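十月になって、仕事机の整理をまた始めました。私は日本語で書くのがまだ遅いですから、この記事も三晩かかりました。

今回の問題は、透明なアクリル板です。前の部屋では机と机の間に立てていましたが、引っ越しの後は、ずっと壁と本棚のすき間に入れたままでした。捨てるのは惜しいです。同じ大きさの板を店で見ましたら、2366円でした。それで、白い作業台の上に立てて、手紙を書く場所と細かい部品を置く場所を分けることにしました。

板は大きいので、持ち方が大事です。面を手でさわると指のあとが残り、それを拭くと、今度は布の細い毛がつきます。私は縁だけを持つようにしています。

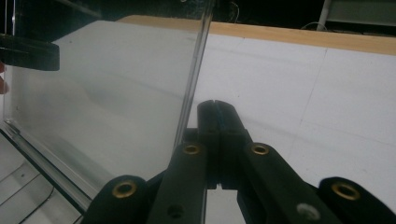
縁を持つのはよいが、拭くときに乾いた布を使ってはいけない、とBent Kraghさんからコメントをいただきました。ぬるい水に台所の洗剤を少しだけ入れて、やわらかい布をよくしぼって、上から下へ一度に拭くそうです。アルコールは板が白くなることがあるので、使わないほうがいいとも書いてありました。私は前にアルコールで拭いたことがありますので、読んで少しこわくなりました。

板を支える足は、Talletarという小さい店で買いました。二個で1258円です。みぞの幅は5ミリと書いてあり、私の板にはすこし広いですから、うすいフェルトを切って片側にはりました。フェルトは緑しか家にありませんでしたが、気にしません。

板の置き場所は、台の右の端から34センチのところに決めました。左で手紙を書きます。右には、ねじの箱と、古い時計の部品を置くつもりです。最初は真ん中に立てたかったのですが、それでは便せんを広げる場所が足りません。

次は引き出しの中を片づけます。切手と電池が同じ箱に入っていますので、まず箱をもう一つ探します。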